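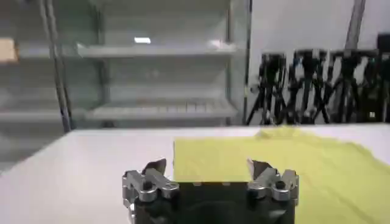

Forums > Cell Setup > Rules and Good Practice

We use cookies to keep you signed in. Accept | Settings

Start pose rule for cloth tasks

tipoki_gus
Our draft rule says every cloth run starts with the gripper fully open and nothing between the fingertips. Wrist view above is what I'd pass. Any objections?

lbaptiste
Open gripper, fine. I'd also require a clear background. Those tripods behind the table would fail at our site.

tipoki_gus
They're beyond the far side of the table. The rule covers the work surface only.

J_Venter
Agree with Gus on that. My problem is the cloth - it has a raised fold near the far edge. Does "flat" allow that or not? Write it down either way.

lbaptiste
I'd still log the background. We had to re-sort 263 runs in May over that.

tipoki_gus
Logging it is OK. Failing it is not. I'll add a line on folds.

Recent topics
- Fingertip pad inspection interval
- Rimari checklist, second draft
- Who signs off a stop test?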